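4.2 Before you press Run

1. Clear a margin of 30 mm round each object, please, even in simulation, so that good habits carry over to the real bench.
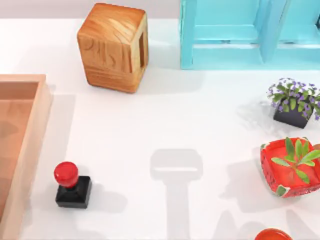 2. Set the Zurnex approach height next, and do take your time over it. Start high and come down in small steps. The gripper's shadow is a handy guide, and it should fall on open table, as it does between the red-knobbed piece and the red planter.

Caution: never use a shadow alone to judge clearance.

Tronance Support | Back to top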